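## 4.2 Aligning the two gripper streams in Brukis
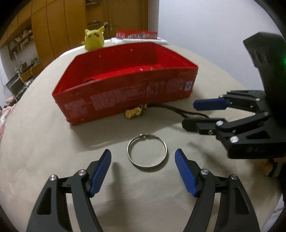

Run this procedure after Lonard has finished importing a bimanual recording and before any training export. Brukis estimates one pose track per gripper and places both in a shared table frame.

1. Open the session and select **Tracks > Pair**. Assign one stream to `left` and the other to `right`.
2. Set `sync.max_offset_ms` to 100. Larger offsets are rejected at import.
3. Click **Fit table plane**. Plain, matte surfaces give few features - if the fit fails, add reference points on printed boxes or other textured items.
4. Scrub to a frame in which one gripper is visible to the other camera. Mark both fingertip pads and press **Anchor**.
5. Repeat step 4 at 2 or more points in the recording.
6. Run **Solve** and check the residual plot. Values above 5 mm need a new anchor.

**Note:** Thin, shiny rings are often segmented as two arcs. Merge them in the object list before solving, or the grasp planner will treat each arc as a separate target.

**Caution:** **Solve** overwrites the existing pose tracks. Save a copy first with `brukis snapshot`.

If the tracks still drift apart, see section 4.5, "Manual time offset."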